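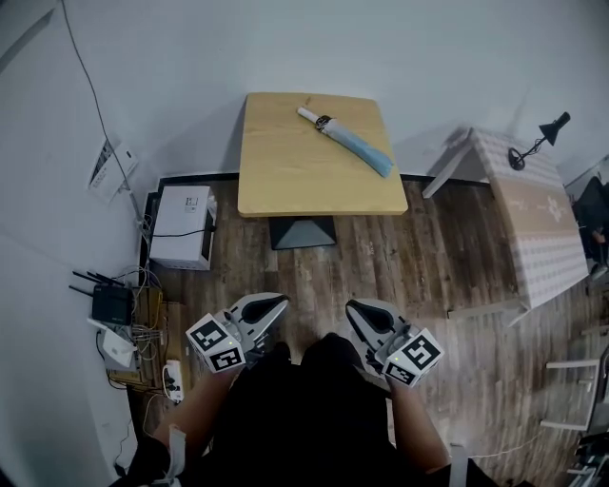

Ramil Bañez still winces at the noise, a sort of long creak followed by a bang, and he says the worst of it was that the robot had done what it had been taught.

Last updated: July

It had been taught at Clellach, where people spend their working hours holding a gripper in each hand and doing small household jobs with them, over and over, so that a two-armed machine can later learn from the recordings. Umbrellas were the job that month. You pick one up off a table, steady it with one hand, see to the strap with the other and lay it down again, and it is surprisingly tiring work if you have never tried it (I managed 20 goes before my thumbs gave up, and was given a biscuit out of pity).

Each gripper carries a white cube at its base with black-and-white markers on its faces, and the software uses those markers to tell left from right. One evening a cube came loose and both were taken off for cleaning. They went back on the wrong way round. The jaws opened and closed just as they should, the little lights came on, and the morning session began on time.

Pavithra Palaniappan reckons 265 recordings were made before anyone suspected a thing. "You look at the hands and they're doing lovely work," she told me. "You don't look at the markers on a cube."

The recordings were sent on to Kelemstead, where the robot lives, and mixed in with older ones that were perfectly sound. That made the trouble harder to spot, for the machine behaved itself through most of a long afternoon. Then it reached for an umbrella handle with the wrong arm, brought the other arm across to meet it, and pushed. The two wrists locked at the elbow side of the table and went on pushing until Alfie Bloxham got to the stop button. He had been standing well behind the yellow line, I am glad to say, and no one was hurt. A wrist joint was cracked and the umbrella was never quite the same shape again.

What bothered Balakrishnan Kandasamy, when he came to write it up, was the force limit. It had been raised to 66 newtons for an earlier job with a stiff drawer and had stayed there ever since. Had it been put back, he thinks, the arms would have touched and stopped, and we should all have been spared the bang.

So there are changes. The cubes at Clellach now have pegs of different shapes and will only fit the gripper they belong to. Every session starts with the left hand raised on its own, then the right, and a recording that disagrees is thrown out. The force limit goes back to its low setting each time the robot is switched on – Balakrishnan was firm about that.

Tharun Thomas has been going through the older recordings, 400 of them, looking for any more crossed hands. He had found none when I left him, and was putting the kettle on before starting the next batch.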